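Forums > Lab Automation > Simulation & Troubleshooting
Search this board Go Advanced
Tagged: gripper, collision, tube rack, protective stop

Arm clips the tube rack on approach, but only on some runs

Gremen_bench
Posted August 15, 2022

Hello everyone, and thank you in advance for reading, because I do go on a bit. We are getting a tube-handling cell ready for a small teaching lab, and I run everything in simulation before anyone lets me near the real arm (wisely!). For most runs the big arm comes over, lines up and drops down to the tubes just as it should. Then every so often it swings in low, the fingers catch a tube and the whole thing goes into a protective stop. Last night I ran it 40 times and got 2 collisions, both on the way in. I have checked the rack position until my eyes crossed - it never moves. 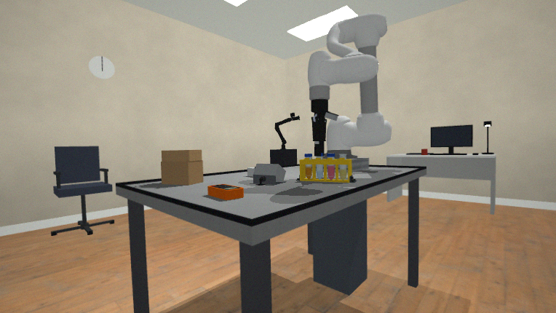

My approach height is what I keep coming back to. I set it from the tabletop when I first built the cell, and the rack came later. With the gripper pointing straight down it hangs just above and behind the yellow rack, and the four tubes are standing up right there next to the fingers, so there isn't much room to be sloppy. Should I simply raise it, or is something else going on that I would only be hiding?

Prosby
Raise it, but do find out why it comes in low, or you'll meet this again on the real arm with real liquid. My bet is the planner. If you give it a goal and no waypoint, it can pick a different path each time, and some of those will pass through your rack if the rack is only there for looks. Check that the rack and the tubes both have collision shapes the planner knows about. I once spent a whole August chasing this very thing, and my tubes had been left out of the planning scene altogether. Then add a fixed point straight above the rack and make the last stretch a slow, straight move down.

szabó_fan
same thing happened to me, I reinstalled and it went away

old_pipette
Adding to Prosby's good advice - look at your tool length too. If you changed fingers and kept the old tool setting, every height you type in is wrong by the difference. Mine was off by 27 mm and I blamed the poor rack for ages. And please leave the protective stop limits alone while you sort it out. It's tempting to loosen them when you're tired.

3 comments

Gremen_bench: The tubes had no collision shapes! Added them plus the waypoint, running another batch tonight.

Prosby: Lovely. Save the seed if it stops again.

enel77: does the waypoint trick work with two arms on one table?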